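Search this site... Enter keyword Search
Progress Report to the Fonseca Fund: Household Textile Reuse Program, Esembridge
Posted in December by the Program Office
Shares 12 | Comments 3

1. Purpose of this report

This report covers the second half of the grant period. It describes work completed under the Household Textile Reuse Program, changes made to the original plan, and the use of funds to date. It should be read together with the budget statement sent under separate cover.

2. Collection

The program set out to give residents of Esembridge a regular way to pass on clothing and household cloth that would otherwise go into general waste. Door-to-door collection began on the east side of town and was extended to the Brudex housing blocks in the second month of the period. A total of 61 households are now registered, against a target of 30. Most of the growth came from the Brudex blocks, where the building office agreed to place notices in the stairwells.

Collection takes place every two weeks. Residents are asked to leave bags outside their doors by 8 a.m. The earlier arrangement, under which residents booked a pickup by telephone, was dropped after the first month. Calls often came in after the route had been set, and the driver was making repeat trips to the same street.

3. Sorting and condition of items

Items are sorted into three groups: fit for reuse as they are, fit for repair, and suitable only for rags or fiber. The share of items in the last group has been higher than the plan allowed for. Worn bedding and single socks make up much of it. We have revised the leaflet given to new households and now list these items under a separate heading, with a request that they be bagged apart from clothing.

Dampness remains a problem in the colder months. Bags left out overnight have had to be discarded on several routes. Tiradar, which supplies the storage space, has allowed us to use a heated room on the ground floor for drying, at no added cost to the grant through the end of the period.

4. Repair sessions

Repair sessions were held monthly at the Esembridge branch library. Each session ran for two hours and had places for 12 people. Attendance was uneven: the first two sessions were full, while the third fell during the school break and drew few people. Hemming and the replacement of buttons were the tasks most often requested. Requests to repair zippers were also common, and these took longer than planned - in several cases an entire session was spent on one jacket.

The two sewing machines listed in the equipment budget were purchased and are in use. A third machine, offered as a donation, was not accepted as it lacked a working foot pedal.

5. Care guidance at home

Short written guidance on washing, folding and storing clothes was prepared for registered households. It is printed on one sheet and is available in large type on request. Comments received so far ask for more detail on removing stains from light colors, and a second sheet is in draft.
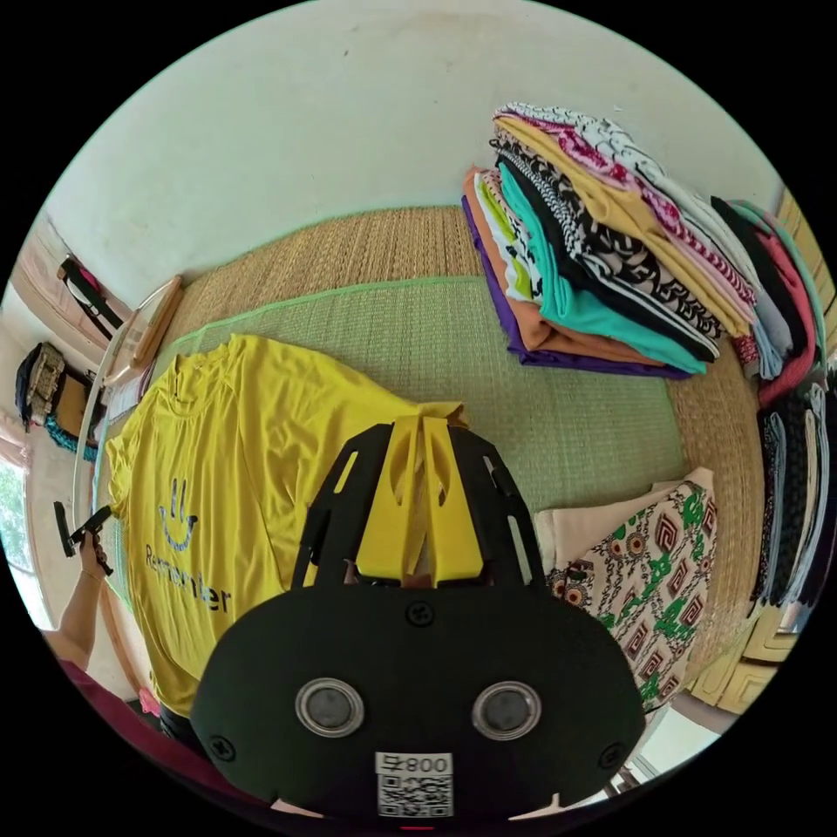

Yellow T-shirt laid out flat
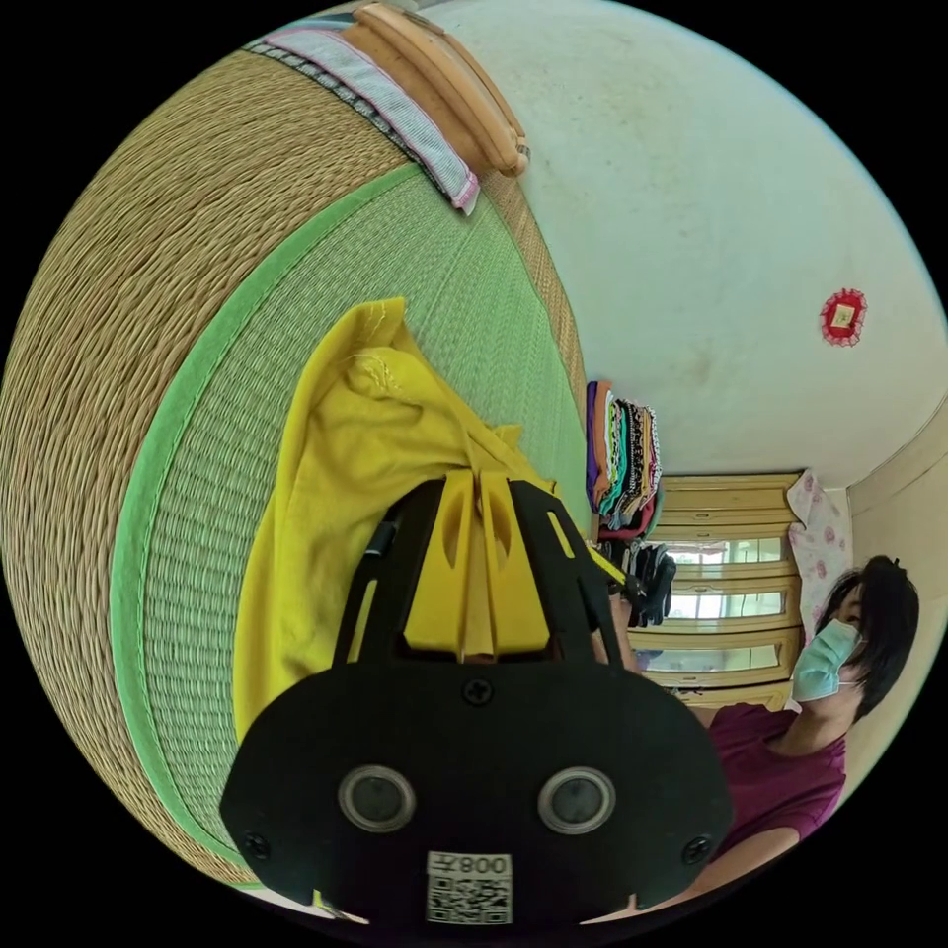 6. Spending and plans for the next period

Spending is within the approved total. The transport line is overspent by 3 percent as a result of the added stops at the Brudex blocks, and the printing line is underspent by a similar sum. We request approval to move the unused printing funds to transport.

In the next period we intend to move the repair sessions to an earlier hour, close registration once the present route is full, and seek a second buyer for rag material. The current buyer accepts cotton only - mixed fibers are being held in storage, and the space will be needed by spring. A written agreement with Tiradar on use of the drying room is also required before the present arrangement ends. A draft has been sent to them and we are waiting for their reply.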